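# Buvine Cloths

Notes and item list for the household cloths used in the folding and stacking work at Skemska. Last revised January 6, 2021.

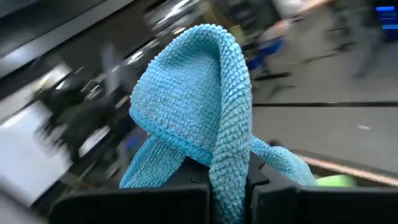
The list covers 38 cloths in everyday sizes. Most are terry. The rest are flat weaves kept for comparison, and they are stored separately so lint from the terry doesn't get on them.

## What is listed

| Group | Weave | Edge | Notes |
|---|---|---|---|
| A | terry | stitched hem | washcloths, blues and greens |
| B | terry | stitched hem | hand towels, white only |
| C | waffle | overlocked | dishcloths |
| D | plain | folded hem | napkins |

Sizes are in `sizes.csv`, in millimeters, measured flat after one wash. The smallest square in group A is 254 mm on a side. The longest hand towel in group B is 34 mm shorter than its packaging claimed, so use the measured column.

## Things to know about terry

- Loops catch on each other. Two washcloths pressed together often come off the stack as one.
- The hem is stiffer than the body. A cloth picked up by the hem hangs differently from one picked up in the middle.
- Deep folds look darker than the flat parts. Don't record a second color for a cloth on that basis.
- Group A has the longest loops and makes the bulkiest folds.

## Washing

Wash groups A and B together, warm, no fabric softener. Tumble dry on low. Groups C and D are line dried. Cloths are retired after up to 300 washes or when a hem opens, whichever comes first. Write the wash in `washlog.csv` the same day.

## Folding names

`half`, `quarter`, `thirds` and `roll` are the only names in use. The older sheets from Wragg say "book" for `half`. Those entries have been changed, but the scanned sheets have not.

## Known problems

- Two group C cloths have the same label. They are marked `C-07a` and `C-07b` until new tags arrive.
- Wash counts before November came from the Kedatley laundry sheets and may be low.
- Napkin colors were entered under warm light and need checking again.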